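4. Sorting Task: Procedure and Work Surface

The household sorting portion of the project was prepared by Leonora Evangelista and Vasylyna Tkachenko in February, under the course section led by Dr. Onyshchenko. Its purpose was to compare 2 ways of putting soft items away: folding them first, or placing them directly in an open basket. The basket was set lengthwise on the left side of the table, and the fabric item was placed in the middle.
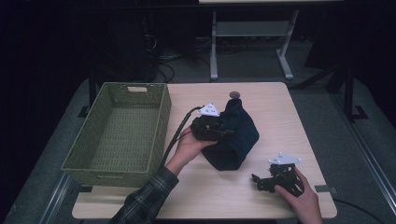 Figure 3. Green woven basket and dark navy fabric item on the table.

Each method was carried out 12 times. The fabric was returned to the middle of the table before every trial, and the basket was emptied. Times were entered on the Mikeck record sheet by the second team member.

The table has a light wood-grain top and was used without a cloth or mat. 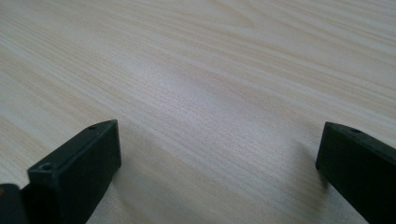
Direct placement had a median time of 7 seconds, compared with 9 seconds for folding. The team considers the difference too small to recommend one method for general use. Thin items, such as dish towels, were not tested and are left to Section 5.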